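Running the night shift at Takia

Ľubica Štefanec has worked nights for most of her adult life. She started in a bakery, moved to a hospital laundry and for the past few years has supervised the overnight crew at Takia, a linen service in an industrial park outside Bostside. We spoke at her kitchen table on Fri 24 January, at two in the afternoon, when she had been up for half an hour.

"This is my breakfast," she said, pointing at a bowl of soup. "My kids think it's disgusting. They've thought so for years."

Her shift starts at ten. She leaves the house at twenty past nine, because the highway is slow past the Penum turnoff when there's snow, and she likes to be in before the evening crew hands over. There are mornings when she gets home as the neighbours are scraping their windshields.

Sleep

The question she gets most is how she sleeps. She has foil on the bedroom window and a fan that runs all year for the noise. The phone stays in the kitchen. Her sister has the landline number and is allowed to use it in an emergency.

"People say you get used to it. Your body doesn't, not all the way. What you get used to is being a bit tired."

She sleeps from eight until one-thirty, then lies down again for an hour after supper. On days off she used to switch back to normal hours to be with the family. She stopped that when she turned forty. Now she goes to bed at four in the morning on her days off and calls it a compromise.

Her husband, Abdelaziz, drives a school bus. Between them there is nearly always a parent in the house, which was the reason she took nights in the first place. "We saved on daycare. We saved a lot. We also went two winters without eating a meal together, except Sundays."

Food

She packs her own lunch and eats it at two. Rice, eggs, leftover chicken. She gave up the vending machine in December after adding up what she had spent on it since the summer, and she won't say what the total was. Coffee stops at three.

"The young ones drink those energy cans at five in the morning and then ask me why they can't sleep."

The crew

New hires get the same talk from her on their first night. Eat before you come in. Tell me if you're not right to drive home. She has sent people home by taxi and signed for the fare herself, and she says the company has never argued about it.

The worst stretch is between three and five. She rotates people through different jobs then, so that no one stands in the same spot for the whole two hours, and she walks the floor herself.

"I talk to everybody. I talk about hockey, I don't even like hockey. If they answer me in a full sentence, they're fine."
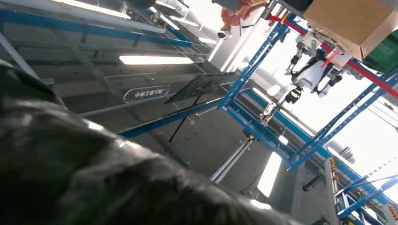

Getting out

She has been offered days twice. The first time she said no because of the pay, as the night premium covered most of the car payment. The second time she asked for a week to think and then said no again.

"I like the building at night. The phones don't ring. You get to know people, because who else are they going to talk to?"

Her youngest finishes high school next year, and she says she'll look at it again then. In the meantime she has her name down for a morning swim class at the community centre. It starts at seven-fifteen, which for her is the end of the day.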